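Slept badly, up before six. The bread I started last night had barely moved, so I put the bowl on top of the boiler and went out for the early bus to Fimdale. It was 5 minutes late and full of schoolkids.

The allotment is a mess after the rain. Cleared the bed by the fence and got two rows of broad beans in, the ones from Montes. Planted them deeper than last March because the mice had most of those. The hose fitting has split again. A new one at Stirkoder is almost 5 dollars, so I taped it.

Home by noon. Baked the bread for 90 minutes on low, my usual for rye. The crust is too hard on one side. Ate it with soup anyway and started on the seed order. Dandinora has stopped selling the small packets of leeks and the next size up is 400 seeds, far more than I can use. Asked on the garden board whether anyone wanted to split a packet.

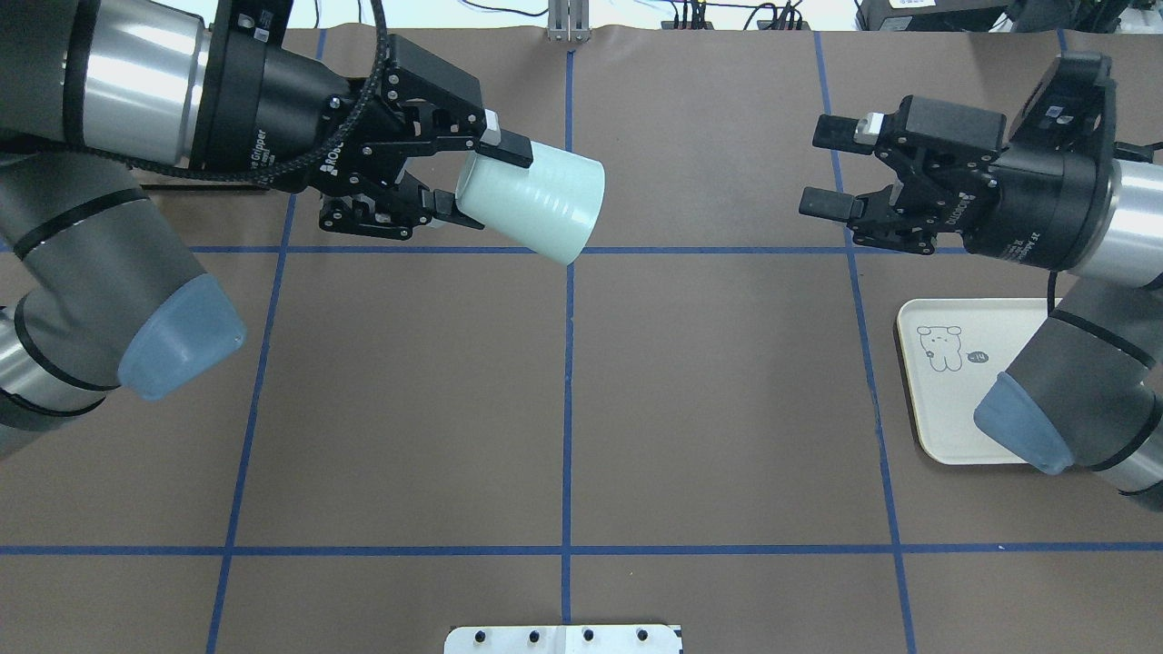

One answer by evening, from a plot holder on the far side, saying she would take half the leeks but only if they were the winter kind, as the summer ones bolted on her two years running. Wrote back that they are winter. Need to order before the end of the month.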